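Cold Oatmeal and Other Findings: Breakfast Habits in the Hokard Residence Hall

Final report, Introduction to Survey Methods
Submitted 30/03/2018

Background

Our group was assigned the topic "food and daily life," which is the kind of topic you get when you sign up last. We narrowed it to breakfast, and then to breakfast in one building, mostly because all of us live in it. Hokard Hall has a shared kitchen on every floor and a dining room across the street that stops serving hot food at an hour most of us have only heard described.

The question we settled on was simple: do students who keep their own bowl and spoon eat breakfast more often than students who don't? We expected the answer to be yes. We also expected the survey to take an afternoon.

Method

We wrote a questionnaire of 20 questions and slid it under 200 doors. The first draft had a question asking people to rate their breakfast "overall," and the pilot readers wanted to know overall compared to what. We took it out. We left in the question about cereal brands, which we now regret, as the answers filled an entire spreadsheet column and told us nothing.

Students were also asked to keep a food diary for eight days. Our instructor pointed out that seven would have made a week. By then the forms were printed.

Diaries were returned to a box outside the laundry room. The box was also used for lost socks, and we would advise future groups to label theirs in larger letters.

Results

Students who owned a bowl did report eating breakfast more often. The gap was wide on class days and nearly vanished on weekends, when both groups seem to have treated lunch as breakfast and written it down under whichever heading had more space.
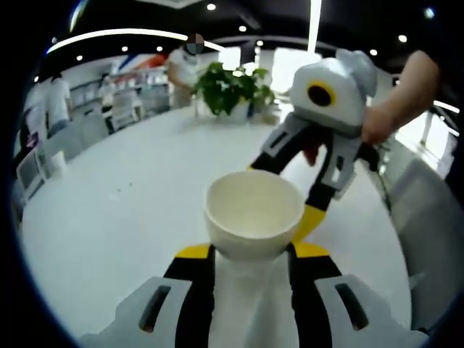

Owning a bowl is not the same as having a clean one. Several diaries recorded a skipped breakfast with the reason given as "dishes," and one listed the same reason every morning until the diary ended. We had no category for this, so we made one and called it "sink." It became the second most common reason for skipping, after "slept."

Cost mattered less than we thought it would. People who said money was tight were more likely to eat oatmeal, but they ate it regularly, and they wrote longer and angrier comments about the microwave on the Pagano Street side. People with a full meal plan skipped the most. Having paid for breakfast in June of the year before does not appear to get anyone out of bed.

Problems

The biggest one is that everybody reported on themselves. A food diary filled in with a single pen, in a single sitting, is easy to spot, and we spotted a fair number. We kept them in and marked them. Removing them changed the size of the gap but did not close it.

We also can't say which way the effect runs. Maybe a bowl leads to breakfast. Maybe people who like breakfast go out and buy a bowl, a theory that one member of our group raised in the first meeting and has brought up at every meeting since.

What we would change

Shorter questionnaire, seven days, a proper box. We would ask when the first class starts, a question we somehow left off while finding room for cereal. We would also compare Hokard with Endau House, where the kitchens have dishwashers, to see what happens to the "sink" category.

The raw answers and the coding sheet are attached as an appendix, cereal column included.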